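Thread: Can an arm do a CPU swap yet, or is it still bench demos?

wszulc
Posted 2024-12-18
Moving this out of the dishwasher thread. My position: shop-floor chores with fixed geometry are close, household ones are not. Socket work on an office tower sits in between. The part has to go in flat, with no sideways drag over the pins.
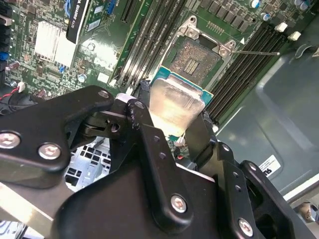
CPU held at the open socket, wrist view.

penner_bench
The angle is what I'd argue about. The CPU is tilted in the jaws. A person corrects that by feel before letting go. I've done 490 of these by hand and bent pins on 9.
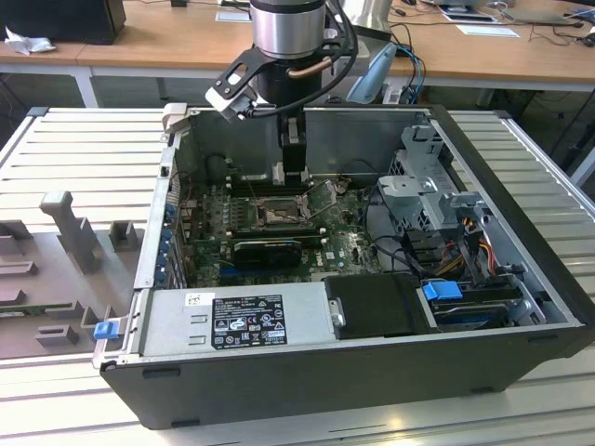
Britar Refurbishing Forum > Bench Automation Group

fobeidat
Feel can be replaced by a force threshold and a slow approach. The socket is the easy half. The load lever is worse, and the cables are worse than that. Look at the power wires by the drive cage. No two towers are dressed alike.

wszulc
Agreed on cables. Memory I would hand over today. Straight push, known depth, latches that close at the end of travel.
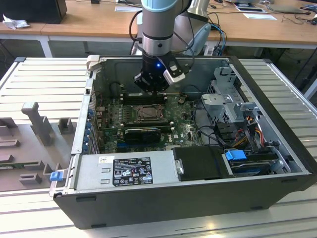

Known depth only if the case is located properly. We ran 16 towers of one model at Jinano and the rim was never a usable datum. We went to board features instead.

penner_bench
And cycle time? I can reseat memory before most arms finish their approach move.

fobeidat
Cycle time matters less if it runs overnight. Zisham quoted us 2,996 for a gripper and fixture, arm not included.

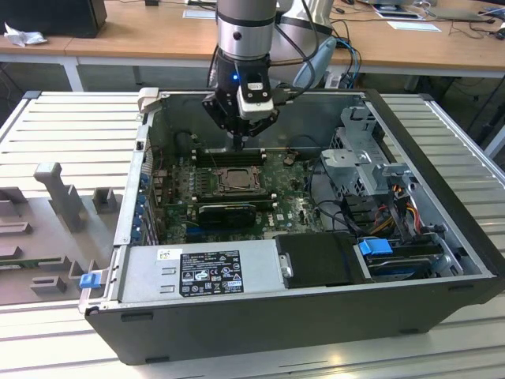

At that price I would still keep a person for the lever and the wiring, and give the arm the DIMMs.

penner_bench
Then it's half a chore. Come back when it can close up the case.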